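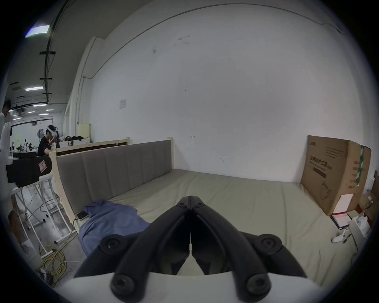 June, 7:40 a.m. Spent the first hour on revision 26 of the handling rules for the hand-held grippers. Tane Grimshaw wants one change: fingers closed at the start and end of every take, no exceptions. Agreed. Last month's audit covered 318 takes, and 80 failed on that point alone.

Also rewrote the floor section. Cables coiled before anyone puts on a headset. A second person within speaking distance of the wearer. Phones stay off the work surface unless the task sheet lists one.

Carola Tiedemann still objects to the 2,000-cycle limit between screw checks. She wants it lower. Left open until Naris sends the wear data.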